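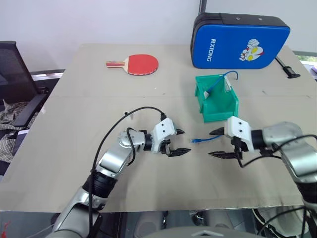 노동사 개론 9주차 강의노트 (배포용, 수정 전)
주제: 항만도시의 직종별 노조와 시 정부. 노르켐몬트(Norkemmont) 사례

지난주에서 이어서. 직종별 노조가 왜 시의회로 갔는가. 파업만으로는 안 되는 문제들이 있었음. 수도 요금, 전차 노선, 야간학교, 하역장 조명. 전부 시 조례 사항이고 고용주와의 교섭으로는 손댈 수 없었다. 이 부분 교재 설명이 너무 짧으니까 노트로 보충함.

1. 배경

노르켐몬트는 강 하구 항구. 곡물, 목재, 나중에는 벽돌. 하역 노동자 대부분이 일용. 아침에 부두 정문 앞에 모여서 십장이 이름 부르면 들어가고 안 부르면 집에 감. 이걸 호명제라고 부르기로 한다 (교재는 '선발제'라고 씀. 같은 말).

호명제에서 십장의 권한이 막강. 술집 외상, 셋방 소개, 고향 사람 챙기기가 다 십장을 거침. 그러니 노조 입장에서는 회사보다 십장이 먼저 걸린다. 초기 요구안 첫 줄이 임금 인상일 것 같지만 아니고 '정문 명부의 공개'였음. 밑줄.

목수, 벽돌공, 인쇄공은 사정이 다름. 도제 기간이 있고 도구가 자기 것. 조합비도 꼬박꼬박 냄. 그래서 초기 노조협의회는 숙련직 쪽에서 주도했고 하역 쪽은 참관 자격만 있었다.

2. 협의회의 구성

가맹 단체 6개로 출발. 인쇄, 목공, 벽돌, 제빵, 전차, 재봉. 하역은 2년 뒤에 정식 가맹. 가맹 당시 하역지부 등록 인원 457명. 숫자만 보면 다른 지부를 다 합친 것에 육박하는데 대의원은 딱 2명 배정받음. 당연히 싸움이 난다.

대의원 배분 방식 두 가지 비교할 것
- 단체별 동수: 작은 직종 보호. 대신 큰 지부가 불만
- 인원 비례: 하역이 회의를 끌고 가게 됨. 숙련직은 탈퇴 위협

절충안은 의결은 단체별, 재정 관련만 인원 비례. 이게 꽤 오래 갔다. 왜 오래 갔는지는 토론 시간에. 힌트: 돈을 누가 많이 냈나.

3. 인물: 시난 카라카야 (Sinan Karakaya)

제빵공 출신. 열세 살부터 일터르(Ilter) 제빵소에서 화덕 불 보는 일. 학교는 야간만 다님. 나중에 교육 문제에 매달린 게 이 경험 때문이라는 해석이 많은데 본인이 남긴 글에는 그런 말이 거의 없음. 후대 전기가 붙인 이야기일 수 있으니 조심해서 읽을것.

제빵지부 서기로 시작해서 협의회 초대 서기장, 그 뒤 회장. 말을 잘하는 사람은 아니었던 모양. 회의록에 발언이 짧다. 대신 편지를 엄청 썼음. 시청, 신문사, 학교, 다른 도시 지부. 답장이 안 오면 같은 편지를 또 보냄.

주요 활동
- 정문 명부 공개 조례안 (1차 부결, 2차 통과)
- 야간학교 교실 난방비를 시 예산에 편성
- 잔폴라트(Canpolat) 벽돌공장 분쟁 중재
- 공공도서관 이사. 개관 시간을 저녁까지 늘림

잔폴라트 건은 좀 자세히. 30일 동안 이어진 조업 중단. 쟁점은 임금이 아니라 가마 교대 시간이었음. 회사는 지부를 인정 안 하고 개별 면담만 하겠다고 버팀. 카라카야가 제시한 안이 특이한데, 지부 승인 문제는 문서에서 아예 빼고 교대표만 양쪽이 서명해서 공장 벽에 붙이자는 것. 회사는 노조를 인정한 적 없다고 말할 수 있고 지부는 서명한 종이가 있다. 강경파는 굴욕이라고 했고 실제로 벽돌지부 집행부가 이 일로 교체됨. 평가는 갈린다. 시험에 낼 생각은 없지만 서평 주제로는 좋음.

4. 신문과 여론

지역 신문 <알로라>(Allora). 처음엔 노조에 적대적. 사설에서 협의회를 '저녁 의회'라고 비꼼 (회의가 늘 퇴근 후라서). 그런데 인쇄지부 조합원들이 그 신문 활자를 짜고 있었다. 검열까지는 아니고, 사설 옆에 협의회 공고가 나란히 실리는 일이 잦았음. 우연인지 아닌지는 자료로 확인 안 됨.

나중에 협의회가 저녁 의회라는 말을 가져다 자기네 회보 제목으로 씀. 멸칭의 전유 사례. 4주차에 본 것과 비교.

5. 공직 진출을 둘러싼 논쟁

찬성쪽: 조례를 만드는 자리에 사람이 있어야 한다. 위원회 자료를 미리 볼 수 있음. 
반대쪽: 공직자가 되면 파업 때 중립을 요구받는다. 월급의 출처가 달라진다.

카라카야는 도서관 이사를 맡으면서 협의회 회장직을 유지. 규약 위반 아니냐는 문제 제기가 나왔고 규약을 고쳐서 해결함. '무보수 공직은 겸직으로 보지 않는다'. 이 조항이 나중에 유급직까지 느슨하게 적용되면서 문제가 되는데 다음주 내용이니 여기까지만.

용어
호명제 / 참관 대의원 / 단체별 의결 / 교대표 합의 / 겸직 조항

읽을 것
교재 7장 뒷부분. 표는 건너뛰어도 됨
자료집 중 협의회 규약 발췌 (10월에 나눠준 것, 없으면 조교실에서 복사)
카라카야가 시청에 보낸 편지 세 통. 번역이 매끄럽지 않은데 그냥 읽으세요

토론 질문
- 정문 명부가 공개되면 십장의 권한은 정말 줄어드나? 명부에 오르는 기준은 누가 정하는가
- 교대표 합의를 승리로 볼 수 있나. 벽돌지부 조합원 입장, 협의회 입장 따로 써볼 것
- 숙련직 중심 협의회가 하역지부를 받아들인 이유. 이념으로 설명할지 재정으로 설명할지

서평 제출 2025-12-15 까지. 두 쪽, 줄간격 알아서. 메일 제출은 안 받고 과제함에. 각주 형식은 통일만 되있으면 됨.

다음주: 유급 공직과 규약 개정, 전차지부 탈퇴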